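Home Care Library
Clearing and Keeping a Shared Table
Tollham Household Advice Service – Sheet 1254

Purpose of this sheet

A large table used by several people tends to collect small belongings over the course of a day. Pens, toys, fruit, cables and loose papers are set down in passing and remain there. This sheet sets out a method for clearing such a table, sorting what is found on it, and keeping the surface in good order afterward. It applies equally to family tables, study rooms and shared work areas.

The method takes 20 minutes for most tables. Households with young children may wish to carry it out shortly before the evening meal, when the table must be cleared in any case.

Before starting

Have the following within reach:

One divided tray or drawer organizer
One open basket for items that belong in other rooms
Two soft cloths
Warm water with a small amount of dish soap
A few cable ties or short strips of hook-and-loop tape

Push the chairs back from the table so that all sides can be reached. Cups and glasses should be taken to the kitchen first. A spilled drink will undo the rest of the work and may damage papers or electrical items.

Sorting

Start at one end of the table and work toward the other. Pick up each item once and decide where it is to go before putting it down. Moving things from one pile to another is the most common cause of delay.

Items fall into three groups. Those used at the table every day go into the tray. Those belonging elsewhere go into the basket and are returned when the table is finished. Food is dealt with separately and should never share a tray with stationery or toys.

If two people are working together, one should sort while the other carries. Where both sort at once, it is advisable to agree on the groups beforehand, as opinions on what counts as daily use differ widely within the same household.

Using a divided tray

A tray with a raised rim is preferred, as it keeps small items from rolling off when the tray is moved. Trays that combine narrow slots with one long open compartment are suitable for most tables. Place slim items in the slots and keep the long compartment for things that will not stand or lie neatly between dividers. 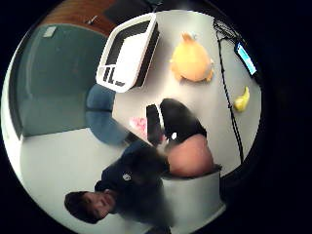 A white tray with black compartments, set among small items and soft toys' usual company, a banana.

Do not fill the open compartment above the level of the rim. When it reaches that point, remove everything, wipe the inside and return only what has been used in the past week. A tray that is always full has become storage and should be moved to a shelf.

Set the tray parallel to the edge of the table when work is finished. A tray left at an angle takes up more room and is easily knocked by a sleeve or elbow. Members who purchased the Clenano tray liner (item 3007) are reminded that it should be lifted out and rinsed once a month. It is not suitable for the dishwasher.

Soft toys

Stuffed toys should be lifted off the table before any wet cleaning begins. Shake each one gently and check the seams. Toys that are marked as washable may be placed in a mesh bag and washed on a cool, gentle cycle, then dried flat on a towel. Others may be wiped with a barely damp cloth and left in moving air until fully dry – overnight is usually enough.

A low, open bin near the table is the best home for soft toys that are in daily use. Lidded boxes are less likely to be used by small children.

Fruit

Return fresh fruit to the fruit bowl or the kitchen counter. Bananas bruise easily and should not be left beneath books or against the side of a tray. Keep them apart from apples and pears if slower ripening is wanted. Play fruit belongs with the toys and may be washed in soapy water if it is made of hard plastic.

Cables

A cable lying loose across a table is easily caught by a hand or a moving tray. Unplug it at the wall before handling. Cables that are not needed should be wound in wide loops, without tight bends, and fastened with a strip of tape. Those in regular use should run along the back edge of the table and down the nearest leg. Replace any cable with a split or flattened cover. It should not be repaired with household tape.

Cleaning a white surface

White tabletops show marks clearly and repay frequent light cleaning. Wipe with a cloth wrung out in warm soapy water, follow with a second cloth dampened in plain water, and dry at once. Work in long, overlapping strokes from the far side toward yourself.

For ink or crayon, apply a paste of baking soda and water, wait two minutes and rub lightly with a soft cloth. Test the paste on the underside of the table first. Scouring pads and powdered cleansers should not be used on a glossy finish, as the scratches they leave will hold dirt.

Smooth-backed chairs may be wiped with the same soapy cloth. Pay attention to the top of the back, where hands rest most often.

Keeping the table in order

Return the basket items to their rooms on the same day. Allow only one tray on the table at a time. A brief check each evening at a fixed hour is more effective than a long session at the end of the month.

Related sheets

Sheet 1602 – Drawers and Dividers
Sheet 1255 – Washing and Mending Soft Toys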